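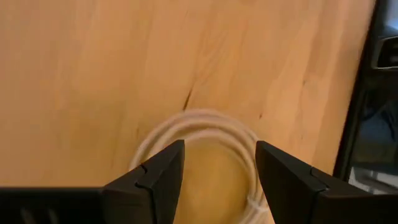

Binddale Robotics Club: Frequently Asked Questions

Who can join?

Anyone in grades 8 through 12 at Binddale. You do not need to have taken a programming class. Students from the middle school building need a signed bus form, which is available at the front office.

When and where does the club meet?

Wednesday after school, from 3:15 to 5:00, in Room 566. During the month before the Rennie Meet we add a Saturday morning session. Dates for those are posted on the door.

What are students working on this semester?

The main project is cable handling. Teams program the arm to pick up a coiled cable from the table and set it down in a marked area. Cables are harder than blocks because the loops shift when the fingers touch them, and a coil never sits the same way twice. Teams that finish early move on to hanging the coil on a hook.

How big are the teams?

Four students. If numbers don't work out, we allow a team of five. Students can ask to be placed with one friend, and Ms. De Haan sets the final list.

Does everyone get to drive the arm?

Yes. Each team has a turn sheet, and everyone on it records practice runs. The rest of the team resets the cable, keeps the log, and checks the saved runs.

What does the wrist camera do?

It shows what is between the gripper fingers. Teams use that view when they go back over a run. If the view is badly blurred, the arm was probably moving too fast, so lower the speed setting and run it again.

Can I bring a cable from home?

Please ask first. We use white and gray cables with the plugs taped. Never use one that is plugged into anything.

What are the safety rules?

Hair tied back, no loose sleeves, hands off the table while the arm is powered. One person stands at the stop button during every run. A student who reaches in while the arm is on sits out the rest of the session.

What does it cost?

There is a $6 fee per semester for tape, ties and replacement finger pads. Talk to Mr. Cuypers if that is a problem.

Do we have to compete?

No. The Rennie Meet is optional. Teams that enter need a complete log and must attend both Saturday sessions.

What if I miss a week?

Read your team's log before you come back. After three absences in a row we may give your place to someone on the waiting list.

Who do I contact?

Ineke De Haan for sign-ups and teams, Teun Cuypers for equipment and fees. Both can be reached through the school office.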